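Skeltura Builders Board > Home and Shared Shops > Grippers and End Effectors

Soft goods with two arms – finger pads, stand height, and a question about gains

elango_k
Posted 2024-11-09

Hi all, and thanks to everyone who helped me in February when my elbow joints were sagging. Both arms are up and running on the bench at Gamitz (our shared shop, for the newer folks), and I've moved on from blocks to things that flop. Hats, mostly. My wife has plenty and is very patient.

My trouble is the approach. I come in with both grippers and the fabric moves before I have hold of it, so the second arm closes on air. I'm running the Lokon controller at default gains. Would you slow everything down, or change the fingers first?

Elango Kandasamy

fikre_fan
Fingers first, no question. I printed mine smooth the first time and they were hopeless on knits. I went to a mesh pattern on the inner faces and kept the outside plain so it wouldn't snag on the way in. The Fikre pad files are free and they print in an evening.

gluepot
I'd have to disagree with my friend above. I ran 9 different pads on one old sweater and the difference was small once I'd cut the speed. Slow the last few inches way down. Pads are fun to print, I know, but I think people reach for them first because tuning is dull.

fikre_fan
Dull and also slower! My cycle went from three minutes to forever when I tried it your way.

arrieta_shop
Well, you're both a little bit right, if an old upholsterer may say so. Cloth wants to be held from two sides at nearly the same moment, and no pad will fix an arm that shows up late. Elango, how far apart are the two arms when they close? Mine were off by about 185 milliseconds, and I spent a whole weekend blaming the rubber before I thought to check. Also, what is the hat sitting on? If it's flat on the table you're making life hard for yourself.

Anselmo Arrieta

gluepot
Anselmo, that's a good point about the timing, and I'll give you that one. I still say slow down first, because it makes the lag easier to see.

elango_k
Thank you all, this is more help than I had any right to expect on a Saturday. I haven't measured the lag, so that's tonight's job, and I'll try the slower approach before I print anything new – sorry, fikre_fan, your turn comes next! Anselmo, I've stopped laying the hats flat. The one I'm working with now is a slouchy pale beige cap, and it sits on a silver wire stand with a round base, so there's room to come at the brim from the side. I keep the near gripper wide open and bring the other one toward the left of the brim, and that's the move I'd like to get right before I touch the gains.

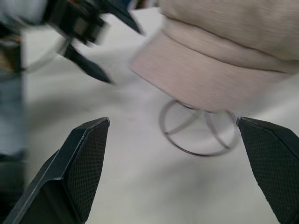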